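Notebook 3, Giltov bench
September, entry opened 9:15 a.m.

Subject: surface cleaning and drinking vessels on the white bench

Purpose. To settle a procedure for wiping down the white bench between work periods, and to record what is to be kept on it. The earlier instruction, written when the room was still shared with the Etard stores, assumes a dark top and is of little use now. Pale residue does not show on this surface at all under the overhead lights, and the old rule of "wipe until clean to the eye" has led to tacky patches being found by sleeve.

Materials. Munelell surface cleaner, diluted as on the label. Lint-free cloths from the Wegener carton, order line 3027. Tap water for the rinse pass. The blue sponges are withdrawn from this bench and may be used up at the sink.

Procedure as carried out this morning.
The bench was cleared completely, including the pen tray and the tape dispenser, both of which have now been moved to the side shelf. Cleaner was applied to the cloth and not to the surface. The first pass ran left to right, starting at the wall and working forward. The cleaner was left for 10 minutes, then taken up with a second cloth and plain water. A dry cloth followed. The strip next to the wall needed a repeat, as it had plainly been missed for some time; the cloth came away gray.

Observations. The surface dried evenly after the rinse pass. Without the rinse, a test strip at the left end dried with a slight drag that could be felt with the back of the hand. The drag was gone after one further wipe with water. No difference was noted between fresh cloths and cloths laundered once. Cloths laundered more than once were not tested, as the older stock could not be told apart. The carton should be marked when opened - this was asked for in the spring and has not been done.

Cloth use came to nearly double the previous allowance. The reorder quantity should be revised before the next Wegener order goes out.

Drinking vessels. The standing rule permits water at this bench during dry work only. It is retained, with a clearer statement of position. Vessels are to be placed at the back, near the wall, and well apart, leaving the front and middle of the surface free for drawings and parts.

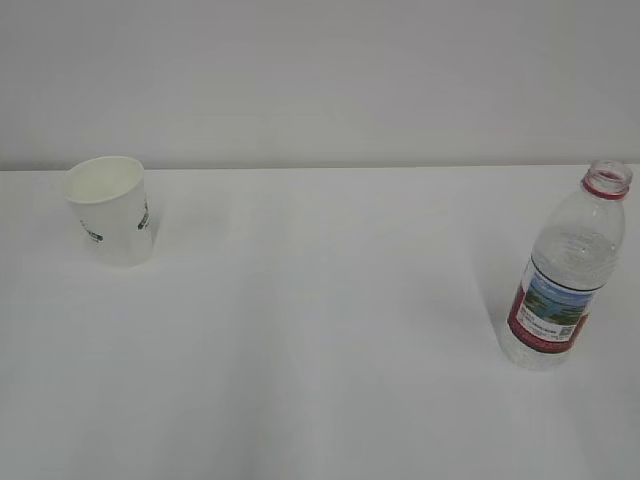 Placement at the back has one drawback, in that a vessel there is easily forgotten at the end of a work period. Bottles are the lesser concern, as they can be capped. Paper cups are less satisfactory: the white one with the dark green printing has a dented side and would be a poor choice to refill, though its position toward the left, with the bottle well over to the right, is the spacing intended by the rule. Cups that have lost their shape are to be discarded and not returned to the bench. A heavier cup with a lid would be preferable for anyone who works here regularly.

Items open.
1. Old cleaning instruction to be removed from the binder and replaced with the procedure given here.
2. Opening date to be written on each cloth carton.
3. Position rule to be copied to the Giltov room sheet. The wording "at the back, near the wall, and well apart" may be used as it stands.
4. Test strip to be repeated with the cleaner at half strength. If the drag does not appear, the rinse pass could be shortened.

Entry closed 11:40 a.m. Half-strength test to be recorded on the next page.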